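Minutes of the Clerical Branch Working Group, Husora Naval Depot
Held in the upper training room, Apr 11, 2009
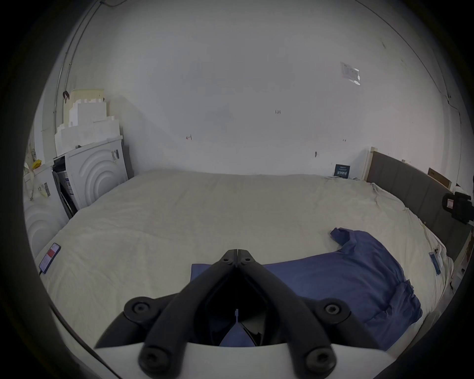 1. Attendance and apologies

Present: Marit Sjögren (chair), Sverre Wallin (stores accounts), Natalia Arellano (personnel records), Chang-ho Ki (minutes). Apologies were received from Aiman Liem, who was on passage to Sokham and sent written comments on item 4.

2. Minutes of the January meeting

Accepted with one correction. Under "Leave returns", the form to be countersigned is the monthly summary and not the individual slip.

3. Matters arising

3.1 The second key to the document safe has been signed over to the duty writer. Closed.

3.2 The request for a replacement franking machine is still with the supply office at Grarnmont. Wallin to ask for a delivery date in writing.

4. Transfer of service records to the Mancuso system

Arellano reported that 1755 paper files have been entered and checked against the originals. Files for ratings currently at sea have been left until last, as their sea-time entries would have to be amended on return.

Two kinds of error account for most of the rejected entries. The first is date of enlistment given as date of first draft. The second is next-of-kin details copied from the old blue card when a later amendment sheet was in the file. Clerks are to work from the back of the file forwards, so that the latest sheet is read first.

Liem's written comments were read. He asked that the paper file travel with the rating for one further posting, whatever the system shows, and noted that ships alongside at Sokham cannot always get a line to the depot. Wallin objected that this would leave the depot with no copy to answer queries from. After discussion it was agreed that the original stays at Husora and a certified copy of the current pages goes with the draft order.

Action: Arellano to issue a revised instruction.

5. Training of junior writers

The course stands at three weeks. Sjögren proposed moving signal drafting to the first week – at present it falls after correspondence, and trainees pick up letter layout that then has to be corrected. Agreed for the next intake.

Ki asked whether the typing test should be kept. It was kept, at the present pass mark.

6. Watchkeeping by clerical staff

The draft order excuses writers from gangway duty on pay days. Wallin noted that the wording also excuses them on the day after, which was not intended. Paragraph 2 to be redrafted.

Action: Sjögren.

7. Any other business

Distribution lists for daily orders are out of date. Each section to send corrections to Ki.

The meeting closed at the end of the forenoon. Next meeting to be notified.

C. Ki, for the chair

Comments (3)

oldwriter
Working back to front through the file is how we did it on paper. Good to see it written down.

P. at Sokham
Who certifies the copy in item 4, the depot or the ship? The draft order form has no box for it.

N. Arellano
The depot certifies. Signature and stamp on the first page, initials on the rest. It will be in the revised instruction.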